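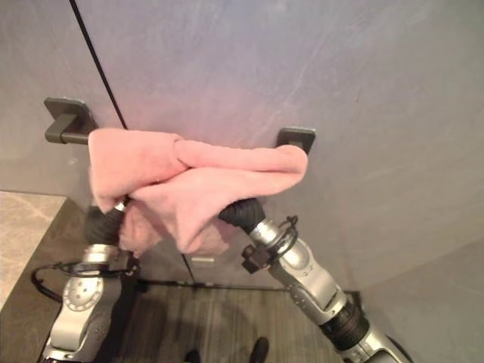
Figure 3. Both arms holding the towel up at the hook panel.

Section 5. Towel hanging station: set-up and routine care

Read Section 2 (power and emergency stop) before starting. The steps assume that both arms have been bolted down and that the Shek controller starts without faults. If either arm was moved or replaced since the last calibration, do the full calibration in Section 4 first.

The left and right arms are named as you see them from behind the robot, looking at the wall, as in Figure 3.

5.1 Before switching on

1. Check that the emergency stop button is within reach of the person running the station.

2. Wipe the wall panel between and around the hooks with a dry cloth. Do not use polish. It ends up on the towel, and then on the grippers.

3. Try each hook by hand. It should not turn or rock on its mounting plate. Tighten a loose hook before going on, then redo the hook teaching in 5.3.

4. Look along the cables on both arms. Each cable should have enough slack to follow the arm through a full lift without pulling tight, and no loop should hang where the other arm can catch it.

5. Check that the clips and brackets near the right wrist are closed and facing the way they were left after the last service. A fitting that has crept round the arm will meet the panel when the right arm comes in at a low angle.

CAUTION: Never push a cable back into place while the arms are powered. Press the stop, wait for the brakes to click on, and then reach in.

5.2 Fitting and checking the grippers

1. Put both arms in the service pose from the Maintenance menu and wait for the Hold message.

2. Press the stop.

3. Clean the gripping surfaces with a cloth dampened with water. Lint builds up fastest with new towels, so look again after the first few runs with a new batch.

4. Run a finger along the black ribbed sections. Look for splits at the bottom of the folds. A split sleeve must be changed, even if the gripper still closes properly.

5. Release the stop, choose Grip Test, and hold a folded corner of towel in each gripper in turn. It should resist a light tug. If it slides out, raise the grip force by one setting and try again.

Note: Do not go straight to the highest grip setting. It leaves marks on terry cloth and gives little extra hold on microfibre.

5.3 Teaching the hook positions

The arms work from a stored point for each hook. Teach them again whenever a hook, the panel or the robot base has been moved. Rhys Treloar's group at Lustcombe also does it each July, after the floor has been cleaned and the base put back.

1. Remove any towel from the station.

2. Select Teach, then Hook Left.

3. Guide the left arm by hand until its tip is directly under the bar of the left hook. Keep clear of the mounting plate. Press Store.

4. Draw the arm straight back from the wall by around 200 mm and press Store again. The controller uses this as the approach point.

5. Repeat with the right arm and Hook Right.

6. Select Dry Run at slow speed. Watch the tips and the elbows. The tips should arrive below the hooks and stop there. The elbows should stay clear of the side wall and the counter.

If an elbow comes too close, leave the hook points alone and change the elbow setting for that arm. The usual mistake is to move the hook point sideways to win some room, and then the towel misses the hook on every run.

5.4 First run with a towel

1. Use a dry towel. A wet one is heavier and needs its own profile, described in Section 6.

2. Present the towel to the left gripper first, near one end. Wait for the Closed message.

3. Present the other end to the right gripper. The towel does not have to be smooth. Bunching in the middle is acceptable as long as each gripper has hold of cloth on both sides of a fold.

4. Select Lift. The arms raise the towel together towards the panel and pause just below the hooks.

5. During the pause, look at both ends. There should be cloth at or just below each hook, and no cable should be trapped between towel and wall. A flap hanging down at one end does no harm.

6. If both ends look right, select Place. If not, select Lower and start again from step 2.

CAUTION: Do not straighten the towel by hand during the pause. The arms are holding position under power and will push back. Use Lower.

5.5 If something goes wrong

The towel sags badly between the arms.
The grippers are too close together. Increase the Span setting a little at a time. If the cloth goes tight, you have gone too far and the grip will start to slip.

One end arrives lower than the other.
Check the hook points first, with a dry run. If the empty tips arrive level, one gripper is holding too far from the end of the towel.

The towel is pressed hard against the panel.
The stored hook point is too deep. Teach it again, and stop a little short of the wall. Declan Stubbs at our service desk sees this one more than any other, usually after a panel has been swapped for a thicker one.

The arms stop during the lift with a load message.
Lower the towel and look for a snag, either on a hook or on a cable fitting. Do not clear the message and carry on. If it comes back with nothing caught, save the log and send it to Rornden support with the serial number of the arm.

5.6 Routine care

At the start of each day: 5.1 steps 1 to 5, and clean the grippers.

Each week: check the screws on the joint covers. They should be fully seated, with none missing. Use the short driver from the Lotach tool kit and stop as soon as the screw is firm. The covers are easily bent, and a bent cover rubs - you will hear it as a faint scrape when the joint turns.

Each month: run the dry run at full speed and compare it with the stored trace. Change the ribbed sleeves after 18 months even if they look sound.

Write each check in the station log, with your initials. When a sleeve is changed, write which arm it came from and keep the old one in a bag until the next service visit.

Spare sleeves, clips and cover screws are ordered through Brodie Hinds at Rornden. Give the arm (left or right) with the order, as the clips are handed.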